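Recording guidelines for basket work: what do you require before an episode counts?

hbhutto
We're rewriting our internal rules for teleoperated and scripted laundry episodes. The current document is 87 lines long and half of them contradict each other. I'd like to get to one page. What do other labs treat as mandatory, and what is just advice? Main trouble spots for us are start pose, basket fill and what counts as a valid grasp on soft goods.

trilteo_ops
Mandatory for us:
- fixed start pose, checked against stored joint values
- fingers open at start
- basket fully on the work surface
- nothing in the basket with a zipper or drawstring
Everything else is advice. We had a longer list and the operators stopped reading it.

gantry_six
Disagree with a fixed start pose. If every episode begins from identical joint values, the policy learns that pose and falls over when the arm is parked two inches to the left. We randomize inside a small box and log the offset.

trilteo_ops
You can randomize the basket instead. Same benefit, and the arm start stays safe with respect to the frame rails.

gantry_six
It isn't the same benefit. Moving the basket changes the scene relative to the base. Moving the start changes what the wrist view looks like on approach. You want both.

Veronika Frei
I maintain the station checklist at Flokodmont, so I'll post the part that applies. It was last revised in November and has held up over 147 sessions without a change to the first half. Numbering is ours.

1. Clear the arm's path to the basket and confirm the E-stop is within reach of the operator. Call out "clear" before enabling.

2. Check finger tips for lint and burrs. A snag on knit fabric ends the episode.

3. Set the basket where its near wall is in the wrist view with the fingers open. The operator should be able to see the rim and some of the fabric above it without moving the arm. If the wall hides all of the contents, lower the basket or raise the start pose.
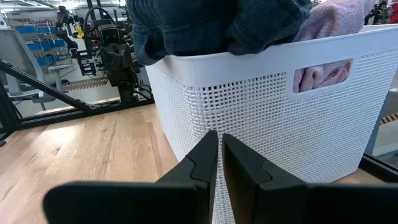 4. Approach from above the rim, never through a handle cutout. Fabric showing in the cutout is not a target, even when it is the closest piece.

5. Grasp the highest fold first. With a dark garment bunched over the rim next to a lighter one, pick one, state which in the episode note, and stay with it.

6. Lift straight up until the fabric clears the rim, pause, then translate. If a second item comes up too, finish the motion and tag the episode "multi". Do not shake it off.

hbhutto
Useful, thanks. Question on 4. Why the hard ban on the cutout? A person would pull a sock through it if that was the easy way.

Veronika Frei
Tapered fingers go into a handle opening easily and come out badly. Once the notch is behind the plastic, any lateral command drags the basket. We lost a force sensor that way. The lattice itself is less of a problem, the openings are too small for our tips.

gantry_six
I'd make 4 a warning for teleop and a ban for autonomous runs. A decent operator can feel it coming.

Veronika Frei
Feel it with what? There is no haptic feedback on our leader arms. On yours, maybe. I'm keeping it as a ban for both.

voss_bench
For what it's worth, the Voß procedure we inherited also bans it, with no reason given. Nice to finally have one.

My objection is to 6. Tagging "multi" and continuing gives you a pile of episodes where the robot does the wrong thing smoothly. We discard them.

hbhutto
All of them? What's your discard rate?

voss_bench
Roughly 6 percent with towels and sweaters mixed. It climbs with fuzzy fabrics that cling to each other — fleece is the worst. We can afford it.

Veronika Frei
Then discard at training time. The tag lets you do that. If you delete at the station, you can't change your mind later.

trilteo_ops
Agree with Veronika on this one. Storage is cheaper than operator hours.

One addition: fix the fill level. We ask for fabric above the rim at the start of a session and let it drop naturally, no refilling between episodes. Otherwise everyone tops up the basket and you have no data on the last few items at the bottom.

hbhutto
That is exactly what our Lositville station has. 72 episodes and not one below half full. Adding it.

Draft so far: Veronika's 1 to 6, start pose randomized with the offset logged, no refills, "multi" tagged and kept. I'll leave the size of the randomization box open until gantry_six posts numbers.

gantry_six
Will dig them out. They're per arm model, so don't copy them blindly.

Contact the moderators | Forum rules | Copyright remains with individual posters | Back to top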